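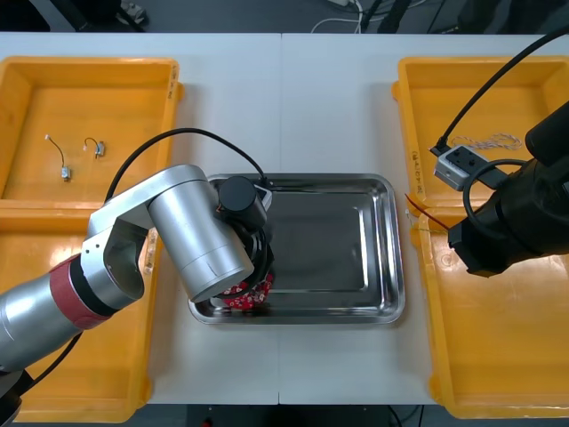

Hello all, and sorry this is reaching you a bit later in August than I said it would. The hay got in the way, as it does.

So, the orchard. When I last wrote we had the grant agreed, a field full of docks and a very long list. I can now say that the survey is finished, the first grafts are in the ground and we've spent rather less than I feared on fencing and rather more on stakes. Full figures are in the spreadsheet Huw Craddock sent over, so I'll stick to the story here.

The survey first. We set out to find old perry pear and cider apple trees in the gardens, hedges and farm corners along the Skillesine valley, and we ended up with 200 trees on the map. I had hoped for half that! A lot of them are in a sorry state (hollow, leaning, full of mistletoe) but a hollow pear will go on cropping for years if the cows leave it alone. Most owners were lovely about letting us in. One gentleman above the chapel wouldn't have us past the gate until we'd heard the whole history of his well, and then sent us home with a bag of plums.

We sent leaves from the trees we couldn't name to be tested, and the results came back in two batches. Six of them match nothing on the list the lab compares against. That doesn't make them lost varieties, I want to be careful there, as they could easily be seedlings that grew up from a chucked core. But three of the six are clearly grafted trees, you can see the old join low down on the trunk, so someone once thought them worth the bother. Those are the ones I'm excited about. We've been calling them by the names of the farms they stand on until something better comes along, so you'll see Wynne Red and Trarkalari Long in the planting plan. The Trarkalari one is a pear, hard as a doorknob when I tried one last autumn, and it made my whole mouth shrivel. Perfect for perry, I'm told.

Grafting was in March, over two weekends in the big barn. We'd ordered rootstocks from Avora and they turned up on a Wednesday, two days before we were ready, so they spent the time heeled into my vegetable patch where the leeks had been. Some of the whips were thinner than I'd have liked. We did whip-and-tongue on nearly everything and a few cleft grafts on the older stocks. The takes are better than I expected for the apples and patchy for the pears. Wynne Red took on every stock we tried. Trarkalari Long has been sulky and I'd like to have another go at it with buds, probably before this report has finished going round.

The dry spell in late spring was the low point. The bottom half of the field holds water well enough but the top is all stone, and we were carting water up there on the back of the quad three evenings a week. We lost a few young trees along the top hedge, and I've decided not to replace them in the same spot. I'd sooner leave that strip as rough grass and put the new ones down by the gate. That's a change from the plan you approved, so please shout if it's a problem.

Money: we've spent £3,478 so far from this year's part of the grant. The biggest lump is stakes, guards and ties, then the leaf testing, then the rootstocks. The fencing came in under because Huw found we could keep the old posts on the road side and just restring them. I'd like to move what's left on the fencing line across to mulch and a second-hand bowser, if you're happy with that. A bowser would save my back and the quad's clutch. I've seen one advertised over towards the coast but haven't rung about it yet.

What I haven't done is the leaflet. I know it was down for the summer. I've got most of the words and a drawer full of people's memories of cider making, some of which can't be printed, but no map that fits on the page. I'd rather do it over the winter when I'm stuck indoors anyway, and have it ready for the wassail.

Still to come this year: budding the pears as soon as the bark is lifting nicely, mowing between the rows, a proper go at the docks, and picking fruit from the unnamed trees so we can press each one on its own. We've borrowed a small press for October. If any of you fancy coming out for that you'd be very welcome, though bring wellies, and park by the chapel as the lane gets churned up.

I'll send the photos of the fruit separately when there's something ripe to show you. The Wynne Red is colouring up already on the south side.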